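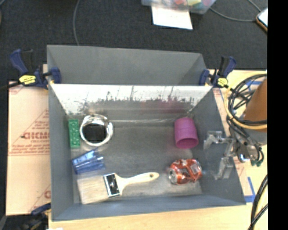

七月 工作记录
地点:Mundby 工作间
记录人:Orathai Tanasarn
抄送:Boonmee Luangrath、Kittipong Pongsiri

本月起,工作间对零散物品实行统一的暂存与分拣办法,凡台面、窗台及架底清出而未能当场归位的物件,一律先入灰色周转箱,待分拣人员逐件判定后再行处置。此前各组自行堆放,标签混乱,Shearer 库房曾两次退回我方移交的物品。现箱内所存种类较杂:绿色玩具积木一块,银色圆形金属容器一件,蓝色半透明塑料物一件,宽幅漆刷一把,紫红色塑料杯一只,另有压瘪的红色饮料罐一只。除饮料罐可直接列为回收外,其余均须填写分拣单。

判定意见如下。漆刷木柄末端带有挂孔,归入涂装工具,挂于二号架侧面挂钩;上架前由 Kittipong Pongsiri 检查刷毛根部有无残漆,如已结块,按耗材报废。金属容器先查内壁,确认无残留物后方可归入器皿类,未经确认不得与饮用器具同放。塑料杯并入洗涤区备用杯,不再作调色用途。积木交 Nisha Tripathi,并入 Korkora 展示用的积木盒。蓝色塑料物用途待认领,暂编号 43,保留至下次清点,届时仍无人认领则按塑料类回收。

关于周转箱本身。箱底划痕较多,不影响使用,暂不更换。箱内不得存放液体、刀片及带电池的物品。上午分拣在 10 点前结束,箱子随后放回原位,不得占用木台面过夜。

分拣单编号续用旧册,本次自 101 号起。填写时须注明物品名称、材质、去向及经手人,四项缺一不予入库。材质一栏如无把握,写“待定”,不要凭印象填写。上月有两张单子将铝件写作不锈钢,Grosteck 方面核对时提出异议,已更正并在原单上签字。

Marcelino Vasconcelos 提议增设一只小号箱,专放小型零件,免与大件混放。经讨论同意试行,箱内件数以 20 为上限,满即清理。箱子由其本人向 Shearer 库房申领,到位后另行登记。

待办:
1. 补印分拣单一册(Nisha Tripathi)。
2. 二号架挂钩松动一处,需重新固定(Kittipong Pongsiri)。
3. 43 号物品的认领通知贴于门侧公告板(本人)。
4. 回收桶内饮料罐与废纸分装,旧标签撤下(Boonmee Luangrath)。

16:20 补记:公告板图钉不足,通知暂用胶带粘贴。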